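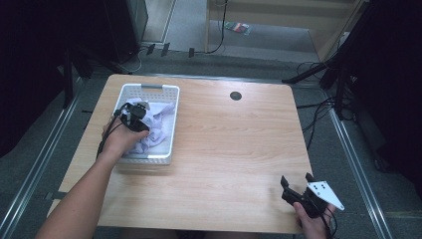
*Photo: Yoshinori Tsuji*

## Flallwood desk top, light finish: one year of use

The Flallwood is sold as a bare top with rounded corners, a cable grommet and pre-drilled holes for most standing frames. I bought mine with the Furar frame, which brought the total to 689 euros; the top alone was 369.

Assembly took one evening. The pilot holes lined up on the first attempt, although two of the supplied screws were too soft and had rounded heads by the time they were home. I replaced them with ordinary ones of the same length.

Flatness is good. A steel rule laid across the width in December showed a gap of 3 mm at the centre, unchanged from the spring. Ilaria Marino has the older Cistia top on the same frame and hers has bowed visibly - it was also kept next to a radiator, so the comparison is not strict.

The finish is the weak point. Hot mugs leave a pale ring that fades over a day or two, and solvent cleaners dull it permanently. Soap and water is enough for daily dirt. I have re-oiled the front edge once, where forearms rest.

The grommet is too narrow. A monitor plug will not pass through it, so larger leads have to go over the back. Flallwood lists a wider insert (part 2176), but it was out of stock both times I checked.

Recommended for a writing desk or light bench work. For soldering or paint, buy something cheaper and cover it.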